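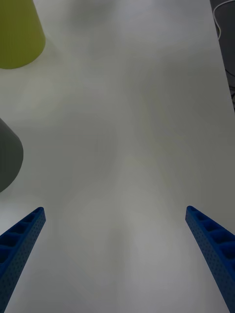

White tabletop with a soft shadow down the center.

March
By Naheed Farooqui

This site uses cookies to remember your reading preferences. Accept / Manage settings

Cisternas: Poems of Stored Water. Edited by Hernán Nina. Jedovance, paperback, 479 pages.

Cisternas collects poems on wells, tanks, dams, rain barrels and dry riverbeds. It is the second anthology Hernán Nina has edited for Jedovance, and it is a good deal longer than the first. The poems are printed in English, with the original on the facing page where there is one. I read the paperback straight through over two weeks and then went back to it with the index.

The book is divided into 15 sections, arranged by type of water source. Each opens with a one-page note by the editor giving the poets, their dates and any earlier printing of the text. The notes are short and stick to facts. There is no attempt to sum up what the poems mean, and I did not miss it.

The sections vary in length more than they should. "Wells" runs past sixty pages and includes several poems that make the same move: a bucket goes down, a memory comes up. "Ice Houses" has four poems and could have taken three times as many. The strongest stretch is "Reservoirs," where poems about flooded villages sit beside work by the engineers and surveyors who did the flooding. Two of these are in strict meter and clumsy in places, but they give exact water levels and the names of the fields, and the section needs them.

Translation is mostly the editor's own. Where I could check the Spanish, the English was close to the line and kept the line breaks. Rhyme is dropped throughout. Nina states this in the preface and gives the rhyme scheme of each original in the back matter, so a reader can at least see what was there. Poems from languages the editor does not read are credited to other translators, named under the title in small type.

Facing-page layout causes one recurring problem. Long-lined originals have been set smaller than the English to keep both versions level, and in six poems the type drops to a size I could not read under a bedside lamp. Turning the long lines over with an indent would have solved it. Poems written in English run on both sides of the opening with no change in the page heading, and I twice took the right-hand page for a second version of the left.

Paper is off-white and slightly rough. Show-through is low. The spine is sewn – unusual at this thickness in a paperback – and the book stays open on a flat surface from page 40 or so onward. The first and last few leaves still need a hand on them. After two weeks there is a crease at the lower front corner and none along the spine. The cover stock is uncoated and picks up finger marks quickly. There is no ribbon.

The index lists first lines and poets in one alphabetical run. I would have preferred two. Titles are left out altogether, which makes it hard to find a poem you know only by name. Place names do get their own list, and it is very good: Warkia appears under both its older spellings, with page numbers for each poem that mentions its tank.

I found three misprints. A stanza break is missing on page 212, where the English has five stanzas and the original six. A poet's birth year differs between the section note and the contributor list. The heading for "Rain Barrels" carries over onto the first page of "Troughs."

Compared with the Kivow anthology of river verse, which covers some of the same ground, Cisternas has better notes and a stronger binding. Kivow has the better index and larger type throughout. The overlap is small, only a handful of poems, and owners of one can buy the other without much repetition.

Recommended for readers who want the originals. Anyone reading only the English will be carrying a lot of extra paper, and should wait to see whether the publisher issues a shorter edition.

Get new reviews by email. Enter your address to join the newsletter. Unsubscribe at any time.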